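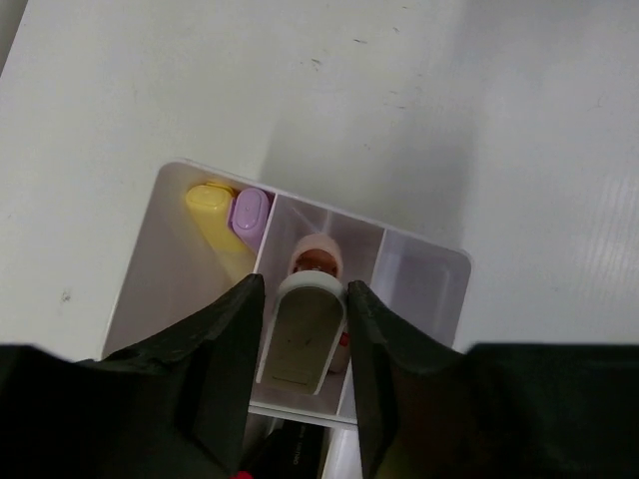

Preparing the Home for Visitors After a Funeral

Household Guidance from Sulik Funeral Home

Families often receive guests at home in the days following a service. The suggestions on this page are intended for relatives or neighbors who have offered to look after the house and kitchen during that time.

Before guests arrive

Clear one counter for food that is delivered and a second surface for cards, envelopes and flowers. Keep the two apart. Write the name of the giver on masking tape and attach it to the underside of each dish when it comes in. Record the same name in a notebook, with a short note of what was brought, so that thank-you cards can be written later.

Move coats to a bedroom near the front door. Place a lamp in any hallway that guests will use after dark, and roll up loose rugs.

Food and refrigeration

Refrigerate casseroles, meats and salads within two hours of serving. Large dishes cool faster when divided into shallow containers. Mark each container with the contents and the date before freezing. Soups and baked pasta freeze well. Potato salad and dishes made with mayonnaise do not.

Ask one person to coordinate meals. Deliveries spread over two or three weeks are generally more useful to the family than many on the same afternoon.

Coffee for a large group

Families in our service area may borrow a coffee urn and folding chairs from the Beyene Reception Hall. Rinse the urn with plain water before returning it, and leave the lid off until the inside has dried. Please do not use scouring powder.

Care of flowers

Trim the stems at a slant and change the water every other day. Remove leaves that fall below the waterline. Lilies should be kept out of reach of cats, and the pollen should be lifted from tablecloths with adhesive tape. Rubbing will set the stain.

Papers and keepsakes

Store the guest register, service folders and newspaper notices flat, in a dry closet. Newsprint should be kept separate from photographs. Do not laminate an original notice; make a copy and laminate that.

Printed copies of this page are available at the front office, 479 Jeltby Road. Dishes left at the chapel are held there until the end of July.

Page revised 4/17/22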